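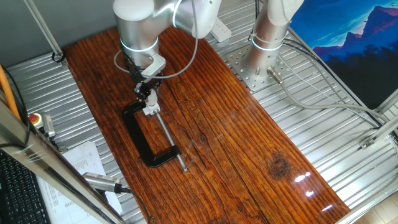

C-clamp on the long varnished board, gripper closed on the upper end.

January, Cludau hair lab, bench notes
Entry: Fleseo rinse-out conditioner, batch 894, viscosity drop and wet comb check

Started 9 a.m. Batch 894 out of the cabinet after four weeks at elevated temperature. Retain from the same batch kept at room temperature alongside it. Both jars opened, stirred with a clean spatula, left to settle before any reading.

Elevated jar is visibly thinner. It still holds a peak on the spatula but the peak falls over. Room temperature jar holds. No free water on the surface of either one. Color matches between jars. Odor in the elevated jar is flatter, top note mostly gone, no sour or fishy smell.

pH: room temperature jar reads 4. Elevated jar reads the same within the error of the meter. Probe calibrated before and checked again after. So the thinning is not coming from pH drift, which was my first guess in the last entry. Crossing that out there and noting it here.

Viscosity: same spindle and speed for both jars, reading taken after the display stopped moving. The elevated jar is well under the lower limit on the spec sheet. Room temperature jar is inside the limits but closer to the bottom than it was at make. Raw readings are in the stability file under 894, not copied here.

Microscope, polarized light. Room temperature sample shows the usual even field of small crosses. Elevated sample has the crosses too but they are coarser and there are dark patches between them. Looks like the fatty alcohol network is rearranging. Drop size has also gone up. I did not try to measure drop size from the slides, the light source was flickering and I don't trust the images.

Possible causes, in the order I would check them:
Fatty alcohol lot. We changed over from Pan to Buvier for the cetearyl alcohol just before this batch. Same trade description, but the chain split on the certificate is different. Buvier material runs higher in the cetyl portion. Pan was closer to even.
Cooling rate. The jacket water was warmer than normal on the day of make and the batch record shows a slow step down. Slow cooling with low mixing gives a coarser structure on this formula, seen before on the early Fleseo work.
Oil load. Marketing asked for more of the light ester for slip. That went in at the same time as the supplier change, which was poor practice on our part and means I can't separate the two from this batch.

Wet comb check
Hair: bleached tresses, medium brown before bleaching, single source, all from one bundle. Washed with plain surfactant solution, no conditioning agents, rinsed, squeezed between two fingers. Product applied by weight, worked in for one minute, rinsed under the controlled tap.

Used 5 tresses per arm. Arms: elevated jar, room temperature jar, surfactant wash only.

Results: both conditioner arms comb much easier than wash only. Between the two conditioner arms there is no difference I would defend. The averages are close and the spread within each arm is larger than the gap. One tress in the elevated arm snagged at the tip on the first pass. Checked it afterward and there was a small mat near the glue line that was there before treatment, so it should have been thrown out at sorting. Left it in the data and flagged it.

Feel while rinsing is different, though. The elevated sample rinses off faster and the slippery phase is shorter. Someone using it at home would probably read that as weaker, whatever the comb force says. Should be put in front of the sensory group before anyone closes this out on comb data alone.

Dry tresses hung overnight in the humidity room. Will look at frizz and static in the next entry. Do not move the rack. The labels are on the clips and not on the hair, and they fall off if the clips are pressed.

Next steps
Remake the 894 formula at bench scale as 4 small beakers:
a) Pan alcohol, old ester level
b) Pan alcohol, new ester level
c) Buvier alcohol, old ester level
d) Buvier alcohol, new ester level
Same kettle water, same cationic lot, same cooling bath for all of them. Use the propeller blade and leave the homogenizer off. Record temperature at each addition. Fragrance goes in last, below body temperature, and leave the protein out completely so there is one less thing to argue over.

There is enough Pan material in the drum under the fume hood for this and not much more. Do not use it for anything else. Buvier drum is by the scale.

Cooling rate gets its own test later, using whichever beaker gives the firmest structure.

Housekeeping
Meter needs new storage solution, the bottle is nearly empty.
Balance by the sink drifts when the door is open. Close the door or use the other one.
Combs: the fine side of the black comb has a bent tooth. Taken out of use and put in the drawer with tape on it.
Spec sheet for Fleseo still lists the old preservative name in the header. Table is right, header is wrong. Needs a document change.

Question for the group: does the lower viscosity limit come from consumer use or from the filling line? The sheet does not say. If it comes from the line, a jar that thins on the shelf is a different problem from the one we have been writing up. Asked once already, no answer in the file.

Jars resealed and put back at their own conditions. Pull again in February.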